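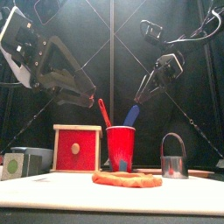
Two robotic arms over a table of household objects

Home Shows Recaps Ask the Fans Log in

Skasilgate: did I miss the scene where Mina signs over Zanis?

Posted June 11, 2022 by Alper Tuncer

Okay, I need help from somebody who has been watching this show longer than I have, and who pays better attention. I started Skasilgate last September when I was home with a bad knee, and I've been hooked ever since (my wife says I talk about the Saraç family like they live on our street). I watch on Clavo, usually an episode over lunch and another one before bed.

So I get to episode 502 and I am completely lost. The one before it ends with Mina in the elevator, holding the blue folder, and Grandfather Saraç telling her she has until morning to decide about Zanis. Great cliffhanger! I went to bed mad. Then 502 opens and she's at the lake house, Daniel is calling himself chairman, and everybody is acting like she handed him the whole company. Her mother even says "after what you did in front of the board." What did she do in front of the board?? I never saw a board meeting. I went back and watched the end of the one before it twice, and I sat through the credits in case there was something tucked in there.

My questions, I guess, are these. Is there a scene missing on Clavo, or is the show doing one of its flashback things and I should just be patient? And did Mina sign the thing of her own free will, or did Daniel trick her? I don't mind spoilers up through the wedding, because my sister-in-law already blabbed about the wedding. Please nothing past that.

Also, if anybody knows why the previously-on bit at the top of 502 shows a clip of Leyla crying in a parking garage, I'd love to hear it. I don't remember that garage from anywhere.

Thanks in advance. I typed this on my phone so forgive any mess.

teapot_marjorie

Oh you poor thing, I remember that week. You didn't fall asleep and you didn't skip anything. There's a chunk gone.

When the show first ran, the board meeting was the front half of a double-length special, and the lake house was the back half. Clavo split the special to make the lengths match everything else, and somewhere in the splitting the front half got filed under Extras. Go to the main page for the show, scroll way past the seasons, past the cast interviews, and look for one called "The Long Table." It sounds like a cooking special, so everybody scrolls right by it. I sure did. It runs longer than a regular episode, so get yourself a snack.

As for whether she signed it willingly, I'll stay inside your spoiler line. She signs it herself, with her own pen, in front of everyone, and no one is holding her arm. But the paper she reads out loud and the paper that's in the folder are two different papers. If you watch Daniel while the grandfather is making his toast you can catch when it happens. I needed three tries and my daughter pointing at the TV. So she meant to give him her vote for one year, and what she gave him was the chair. When her mother says "after what you did," she's being unfair, in my opinion, but her mother has been unfair since the first season and I don't expect her to quit now.

I'll also say that I think the grandfather knew. There is a look he gives the lawyer. People on here have argued with me over that look and I'm not budging.

The parking garage is in the special too, right near the end. Leyla goes down to get the car and finds the real folder on the passenger seat. That's all I'll say, she has a good cry and it's some of the best work she's done on the show.

Enjoy it! I'm jealous you get to see it for the first time.

Rusty in Dayton

its a flashback they explain it later. just keep going. this show does it all the time, remember when Daniel was in the hospital and they didnt tell us why for like a month

edit: ok never mind, I looked and Marjorie is right, there is an extra one. I must have seen it when it aired and forgot. still think you can skip it, they show most of the signing again at the wedding

porchlight2000

Agree with Marjorie on where to find it, but two things to add since I went through this with my dad not long ago.

First, on some TVs the Extras row doesn't show up at all. My dad has an older set and the Clavo app on it stops after the cast interviews, so we thought people were making it up. We had to pull it up on my laptop, start it playing there, and then it showed up on his TV under Keep Watching. If you can't find The Long Table on your TV, try the website first before you give up. Searching for it by name didn't work for us with just the title. Typing Skasilgate and then the title did.

Second, please don't skip it like Rusty says (sorry Rusty). What they show at the wedding is 15 seconds of the signing, tops, and they cut out the toast, which is the part where the switch happens. Without the toast Daniel just looks lucky. With it you understand why Leyla won't sit next to him anymore.

I do disagree with Marjorie about the grandfather. I think he was looking at the lawyer because the lawyer was late, and he hates that, he said so back in season 2 when they were fighting over the vineyard. If he knew about the switch he would never have let Zanis go. He named the company after his own boat! He cries about the boat! To me he's a stubborn old man who got fooled at his own table, and he's too proud to say so in front of the kids.

But watch it and come back and tell us which side you're on. And stay out of the comments under the wedding episode, because there's a big one right at the top from somebody who gives away the thing with the twin.

Oh shoot. Forget I said twin. It's not who you think, anyway.

Alper Tuncer

Found it! It was on the website, nothing on the TV, exactly like porchlight said. Watching tonight after the dishes. I'm going to pretend I can't read the word twin.

Shows Recaps Ask the Fans Contact us Copyright 2022, all posts belong to their posters Back to top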